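Handling and Manipulation, Week 6
Case notes: the Folgate folding trial and the fault that passed every check
Notes by Heino Lill. Read before the seminar.

We have spent five weeks on robots that drop things. This week is about a set of training recordings that was wrong for most of a month while every report on it said it was fine. The task was folding clothes, demonstrated by people with hand-held grippers, one for each hand. Treat the word "fine" with suspicion from now on.

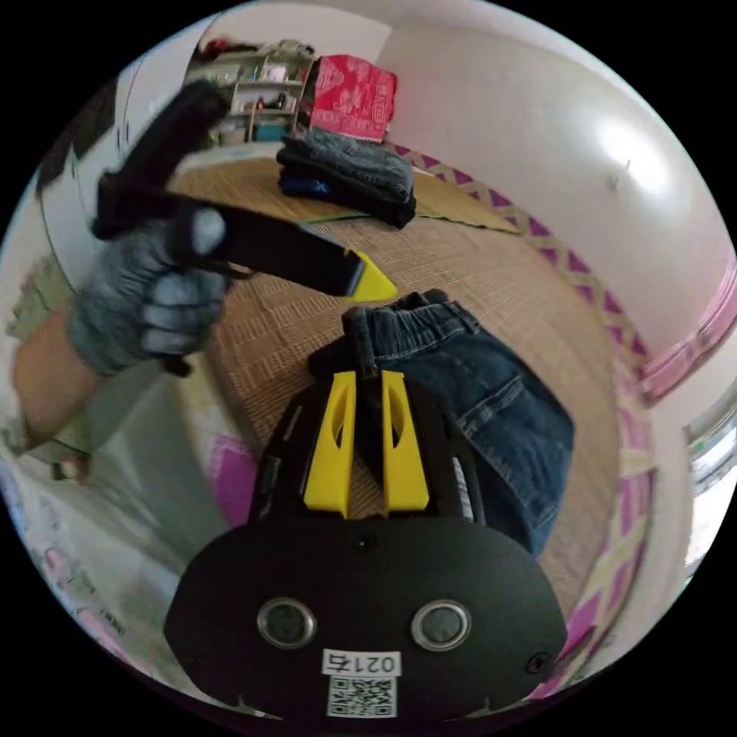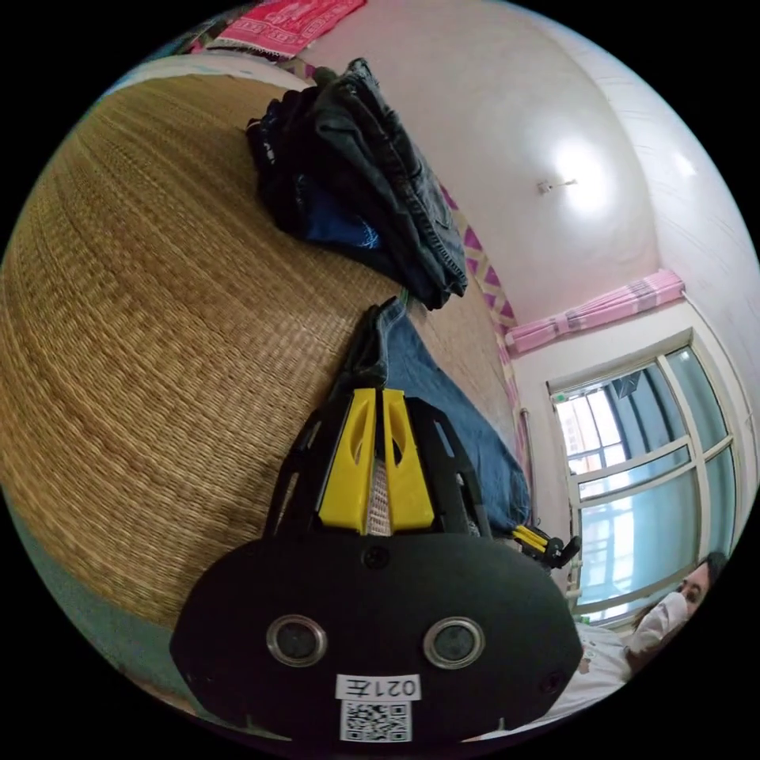 Hand-held grippers, jeans and folded clothes on a straw mat.

1. What was supposed to happen

A person folds a garment with the two grippers. The tools record how they move and how far the fingers open. Software called Pikine lines up the left and right recordings, and the result is used to train a two-armed robot, in this case the Otar bench unit. Folgate was the name of the trial, not of a product, whatever the slides from the sponsor's open day suggest.

2. What went wrong

In September the Otar unit began pulling trousers apart at the waistband. One arm would take hold and lift, and the other would close a moment late and drag the cloth sideways. On two runs it kept pulling after the cloth had gone tight, and the second run bent a finger mount. The emergency stop worked. I mention it because the first report spent a page on how well it worked and one line on why it was needed.

The first explanation was "difficult fabric". Denim is heavy and a waistband bunches up, so it sounded reasonable. It was also untested. No one had tried a tea towel. When Rimantas Paulauskas finally did, the arms made the same error, and the fabric theory should have been dropped that afternoon. It lasted another week.

3. The cause, as far as we know it

The clocks in the two grippers drifted apart during long sessions. Pikine corrected the start of each session and assumed the rest would follow. By the end of a long one, the right-hand record lagged the left by 129 milliseconds. That is small if you are waving and large if both hands are holding the same pair of trousers.

The automatic check compared the first 1,000 samples of each recording. The drift had hardly begun by then, so the check passed, every time, and a green tick went into the report.

Vaher, the outside firm brought in to review the trial, put the whole fault down to clock drift. I am not convinced. Drift explains the late grip. It doesn't explain why the arm went on pulling against tight cloth, and the force limit in the control settings was never looked at in their review. Two faults can sit on top of each other, and finding the first is a very good way of not finding the second.

4. What was changed

Both tools now get a sharp tap together at the start and end of each session, so the two records can be matched at both ends. The check reads the full recording. The force limit was lowered, though I have seen no test showing that the new figure is right, only that it is lower.

Older sessions were "corrected" by stretching the right-hand record to fit. This assumes the drift was even. Ask yourselves how anyone would know.

5. For the seminar

Come with a page of notes on the following.

What evidence would have ruled out the fabric theory on the first day?

Design a check for timing drift that could fail. Say what a failure would look like in the report.

Would you keep the stretched recordings, or throw them away? Work out what each choice costs if you are wrong.

Section 4 of the Vaher review says the risk of a repeat is "negligible". Find the test that supports this. If you can't find one, write down where you looked.

The review and the raw timing logs are in the course folder. The logs are long, so start from the end of each session and work backwards.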